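Gitcombe Red Carpet Reactions
A data card for people who argue about clothes on the internet, and for the people who have to read them
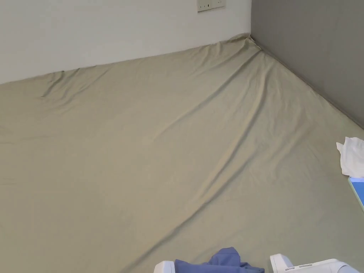 Gitcombe is a collection of 346 short opinion pieces, blog posts and letters to the editor in which somebody is upset, or delighted, about what a famous man wore to an awards show. Skirts, pearls, capes, one very divisive pair of sandals. Each piece is labeled by hand for tone, target and whether the writer seems to have looked at the outfit before filing.

It was put together by Tyson Cormier and Siham Aoun, who disagreed about the sandals and wanted evidence. Version 3 was released on Feb 4, 2023. Earlier versions are gone and should not be cited, mostly out of kindness.

What's in the folder

pieces.csv - one row per piece, with the text, the headline, the month it ran and the labels
outfits.csv - one row per outfit, 51 in all, with a plain description and no names
notes.txt - our labeling rules, plus the arguments we had about them
old_labels.csv - the first round of labels, kept for comparison

Columns in pieces.csv

piece_id: a number. It means nothing. Siham sorted the file by headline length one evening and then numbered it.
outfit_id: matches outfits.csv.
tone: cheering, grumbling, alarmed, bored or joking. A piece gets one tone only. Sarcasm goes under joking unless it runs past the third paragraph, at which point we call it grumbling.
target: the clothes, the man wearing them, the magazine or network, young people, or society. "Society" is the biggest group by a wide margin.
looked: yes, no or unclear. "No" means the piece gets the garment flatly wrong, such as calling a kilt a ball gown.
decline: yes if the writer compares the outfit to the fall of an empire. Rome is the usual one. We counted 54 of these and stopped finding them funny near the middle.

How it was labeled

Both of us read everything. Where we split, we talked it over, and where that failed we used Courtois, a little script that picks a label at random and records that it did so. Rows settled this way have "courtois" in the method column. Drop them if you want a cleaner set.

The text was cleaned with Derer, our own tool for stripping out ads, sign-up boxes and "read next" links. It is a bit eager and sometimes eats a closing paragraph. If a piece ends suddenly, blame Derer before you blame the columnist.

Known problems

Nearly all of it is in English. March is badly overstocked, what with awards season, and summer barely exists. Writers with regular columns show up again and again, so split by author before training anything or your model will learn one man's feelings about velvet.

The "bored" label is shaky. Tyson hears boredom in most things.

Please don't use this to decide whether a given writer is a bigot, a genius or washed up. The labels describe single pieces, written on deadline.

Getting it

Altance hosts the files and asks for an email address. The outfit descriptions and labels are free to reuse with credit. The pieces belong to whoever wrote them, so they are for research use only.

Corrections go to the issues page. Please include the piece_id, the column and what you think it should say. Complaints about the sandals go to Siham.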